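3. Reading grain: how people learn to see a board

3.1 Why grain deserves a closer look

Ask a furniture maker what makes a tabletop handsome and the answer will nearly always begin with grain. Ask the same person what exactly they mean by grain and the answer gets much longer, and (we think) much more interesting. In everyday talk the word covers at least two things. There is the direction in which the fibres of the tree ran, and this decides how a board planes, splits and takes a load. Then there is the pattern left on the surface once the board has been sawn and smoothed, which many makers prefer to call figure. The two are closely linked, but a person can be very good at judging one and quite poor at judging the other. Much of the trouble in our early interviews came from the fact that we had not kept them apart.

In this section we set out the terms used in the rest of the paper, describe the sorting task, and report what our participants told us about the patterns they saw. The delight of this material is in how much people notice once they are given time. Several had owned the same kitchen table for most of their adult lives and could draw its surface from memory, right down to the knots, and yet had never once been asked about it.

3.2 Where the pattern comes from

A tree lays down new wood just beneath the bark each growing season. In a temperate climate the wood made early in the season tends to differ from the wood made later, and the difference shows as a ring when the trunk is cut across. Sawing the trunk lengthwise turns those rings into something else. A cut that runs straight out from the centre meets the rings nearly square on, and the face of the board shows close, fairly straight lines. A cut taken to one side meets them at a shallow angle, and the lines spread out into broad bands, arches and loops.

The loops are what catch people's eyes, and they are easy to explain with a simple model. Think of the rings as a set of paper cones stacked one inside the next. A flat slice down the side of the stack gives a series of nested curves. Now let the cones bulge and dip a little, as real trunks do, and the slice will sometimes pass through the top of a bulge and out again. The result is a closed shape, a long oval with no open end. Woodturners meet these all the time. Most of our participants had never considered that an oval on a board was a small hill in the tree, sliced through, and it was a great pleasure to watch the idea land.

Colour adds another layer. On dark timbers the bands can be stark. On pale ones the shift from one band to the next may be very slight, and it comes and goes with the light. We were surprised by how strongly this affected the sorting task, and Section 3.4 returns to it.

3.3 Participants and procedure

We worked with 37 adults, 20 of whom had some training in woodwork. The trained group included joiners, a boat repairer, school technicians and members of an evening class in Nernley. The untrained group were recruited through notices in the town library. Each person attended one session and was paid for their time.

The material was a set of sawn and smoothed samples drawn from the Pakadano collection, a private archive of more than 1,000 labelled boards built up over a working lifetime by a timber merchant's family. The samples were laid on a bench and could be picked up, turned over and tilted. We asked people to put them into groups in any way that made sense to them, then to give each group a name and tell us what held it together. There was no time limit. After the sorting, each participant was asked to talk about one surface they knew well, at home or at work, in their own words.

Sessions were recorded and written out in full. Kwok-wai Poon read all the transcripts and marked every word or phrase used for a pattern. A second reader, who did not know which participants were trained, did the same for a portion of them. Disagreements were talked through until both readers were content.

From this reading we arrived at four families of words. The first is line words (streak, stripe, vein). The second is water words (wave, ripple, flow, current). The third is land words (ridge, contour, valley, dune), and the fourth is eye words (loop, oval, island, eye). People moved freely between families, often in the same breath, and the joins between them are some of the richest parts of the transcripts. One joiner began with "just stripes", tilted the board, and went on for several minutes about a river delta he had once flown over.

Figure 3 shows a pale surface of the sort that drew on more than one family, with long wavy streaks and a few drawn-out ovals.

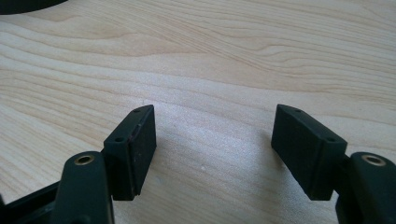 Figure 3. Grain on a light-coloured wooden tabletop. The bands sweep diagonally across the surface in cream, beige and faint honey-brown, with elongated loops mainly in the upper half. The pattern looks weaker where the light falls more directly.

3.4 Light, tilt and the vanishing band

The effect of light came up in nearly every session, and mostly without any prompting. People would hold a board flat, frown, and then tip it towards the window. On pale samples this could change the chosen group altogether. A board that had gone in with the plain ones came out again and was placed, sometimes with a small cry of triumph, among the wavy ones.

Trained participants tilted sooner. They tended to pick a board up, roll it through the light and only then put it down, where untrained participants more often began by looking straight at it from above. By the end of the task the difference had largely gone. This is one of the findings we are most excited by, as it suggests that part of what looks like expert knowledge is a habit of the hands, and one that can be picked up in a single sitting by anyone with a few boards to play with.

It also has a practical side for anyone who studies surfaces from pictures. A photograph fixes the light. Strong light on one patch can wash out a soft band while leaving its neighbours clear, and a viewer may take the blank patch for plain wood. We would urge colleagues working from printed or online samples to supply more than one lighting angle wherever they can, and to say what the lighting was.

3.5 Names for groups

Group names were wonderfully varied. Trained participants used trade terms for some groups and plain ones for others, with no clear rule about which. "Crown cut" sat happily next to "the stripy lot". Untrained participants leaned on places and food. We had "beach at low tide", "toffee" and, from a retired bus driver, "Toledo", after a holiday photograph of the hills outside the city that he felt one board matched perfectly. He asked to see that board again before leaving.

We had expected the trained group to sort by species first and pattern second. A good many did begin that way, then abandoned it. One school technician put it like this: "I know what they are. I want to see what they're doing." The sense of a board as doing something ran through both groups. Grain was said to run, sweep, wander, settle and turn back on itself. Verbs of movement were so common that we wish we had planned for them from the start, and a fresh coding of the transcripts with these verbs in mind is under way.

3.6 Limits of the sorting task

Every sample was smoothed to the same degree and none had a finish applied. Oil and varnish deepen the contrast between bands, and a different set of names might well have come up had we used finished boards. The samples were also small enough to be held in the hand. A full tabletop gives the eye much further to travel, and a loop that fills a sample would be a minor detail on a dining table. The November sessions will use larger boards, lent by the Nokero workshop, and will ask people to trace the lines with a finger as they talk. We cannot wait to hear what they say.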